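Fio do braço e da cozinha de brinquedo, parte 1. Quem me segue desde outubro sabe que isto anda a ser prometido há séculos, e finalmente há coisas para mostrar!!

Ponto de situação: o braço está montado no chão da oficina partilhada da Birkberg, a cozinha está encostada ao pano, e a tarefa escolhida é a porta do forno. Abrir, largar, recuar. Parece pouco, eu sei, mas a porta roda em baixo e a pega descreve um arco, por isso a garra tem de acompanhar a curva toda sem fazer força para o lado errado.
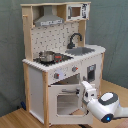 O software chama-se Sellelden (nome meu, não perguntem) e corre num portátil velho. Ontem passei a noite a gravar trajetórias à mão: 226 até agora, a meta são 800. Já tenho calos, mas estou felicíssimo com o ritmo!

O que mais ajudou foi baixar a velocidade nos últimos 4 cm antes do contacto. Antes disso a garra chegava com tanta vontade que empurrava a cozinha inteira para trás.

Lista do que vem a seguir, para eu não me perder:

1. Recuar sem bater na bancada. Com a porta do forno aberta sobra pouco espaço à frente, por isso o braço tem de sair pelo lado do lava-loiça. 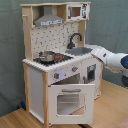 2. Aprender a fechar a porta. A versão preguiçosa é correr a trajetória de abertura ao contrário. Experimentei seis vezes e só gostei de uma, portanto vou gravar fechos a sério.

3. O tacho! Quero levantá-lo da placa e pousá-lo no lava-loiça com a tampa no sítio. O metal brilhante baralha-me a deteção, alguém já resolveu isto sem pintar a peça?
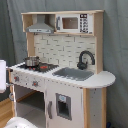
4. Passar tudo para o controlador Lemieux. Está na caixa à espera de uma fonte decente.

O código vai para o repositório Stivside assim que eu limpar os comentários (há lá palavrões). Se alguém tiver dicas para o tacho, respondam aqui, leio tudo!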